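Zerkura: is the trading half worth sticking with?
Strategy and Sims board

garba_o
Evening all. I picked up Zerkura on Saturday after months of dithering, and I'm having a lovely time with the fleet battles, but the trading is wearing me down a bit. I'm on turn 39, I've got almost 3,000 credits, and every time I send a convoy to Jerora the prices have dropped before it arrives! Am I missing something, or is it just like that?

MrsGrastton
Welcome aboard, Garba! It is just like that for the first stretch, I'm afraid. Build a relay at Jerora before you send anything and you'll see the prices a turn ahead. I ran my whole first campaign without one (stubborn as anything) and went bust twice.

conall_g
I'd disagree there, sorry. A relay costs 2,700, so poor Garba would have hardly anything left for fuel. Sell the second freighter, buy an escort and live off bounties until the mid game. I never touch trading before the pirates turn up, and I've finished it that way on hard.

MrsGrastton
Well yes, Conall, but you like being shot at.
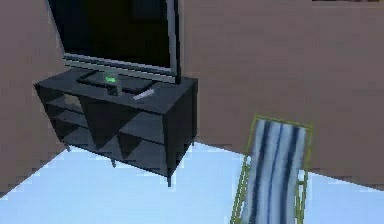

Anyway, the bounties dry up if you share a border with the Miners, and then you're stuck with an escort eating your wages every turn. Garba, who are your neighbours?

garba_o
Miners to one side and those grumpy monks on the other. Does that settle it?

conall_g
Hmm. Relay, then, and be very nice to the monks. I still say the bounties are more fun.

tahsin_w
Save first whichever you do, the autosave only keeps 2 slots.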